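Subject: Re: Fingers staying shut after a stop (was: Grip fault on the box task)
Date: 25 April 2021

Hello all,

Thank you so much for the kind replies, and sorry to be slow in coming back to you - I wanted to go through the logs properly before I said anything silly on the list. I'll quote the part I'm answering and then ramble on underneath, as usual!

> We had something similar on our Grudell arm last August. The stop
> worked, in the sense that the arm stopped, but the fingers kept
> squeezing whatever they had hold of. Are you sure yours is a fault
> and not just how the controller is set up? And what were you
> gripping? If it was a thin edge I'd look at the force limit first.

You were very nearly right, and I'm grateful, as I'd been blaming the wiring for days. We have the arm picking up household boxes by one side, with one finger down through the slot in the top and the other outside, so that it closes on the strip of box in between. It's a lovely simple grip when it goes well, and the bamboo-topped tissue box has been our favourite for it.
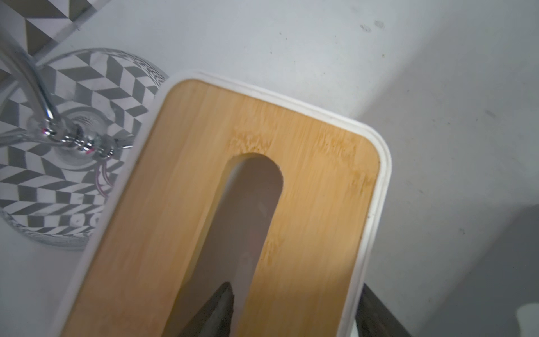

Anyway, the trouble began on run 26. The arm was part of the way into a lift when I pressed the stop, and everything went still as it should. I then reached in to take the box away (I know, I know) and the fingers closed up harder with my thumb resting on the rim. No harm done beyond a red mark and a few words I won't repeat here, but it gave me a proper fright, and I'd hate for it to happen to somebody with smaller hands or less luck.

The log for that run has the last grip command being sent 3 times after the stop. The Grosico controller cuts power to the arm joints, but on our setup the gripper has its own supply, and it carries on doing whatever it was last told. Then the Premton bridge software notices that it's had no answer and helpfully sends the message again. So there are two things wrong, one on top of the other, and either of them alone might have gone unnoticed for months.

The force limit was off as well, so full marks to you for that. It was set at 71 in the config file when I had written 26 in my notebook, and I suspect I typed the run number's neighbour from the line above when I was tired. Do go and check your own files against your notes. I felt very foolish, but better foolish than sore.

We've now put the gripper supply through the same stop button as everything else, and I've switched off the resending in Premton altogether until I understand it better. I've gone back to slow runs on the slotted panel, same grip, hands well away, stopping it on purpose at different points.

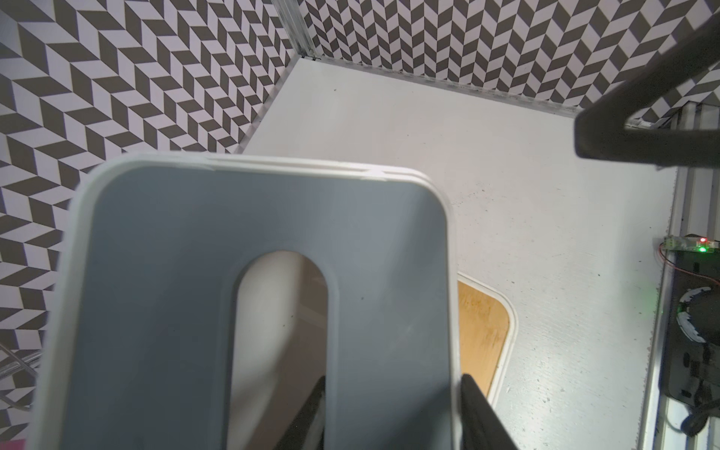 *One finger in the slot, one outside the rim.*

I should say that cutting the supply isn't a perfect answer - with some grippers the fingers will let go and drop whatever they're holding, and with others they'll stay clamped, so please find out which sort you've got before you copy me. Ours stays where it is and has to be opened by hand with the little release screw. That's fine for a box and would be rather less fine for a thumb, so the screwdriver now lives on a string by the stop button.

If anyone is running the Tapia bridge instead, could you tell me whether it also resends after a stop? I'd be so glad of a log, even a messy one. And if you've found a tidy way of making the fingers open a little before the power goes, I'm all ears.

Thanks again, and mind your thumbs,

the one with the tissue boxes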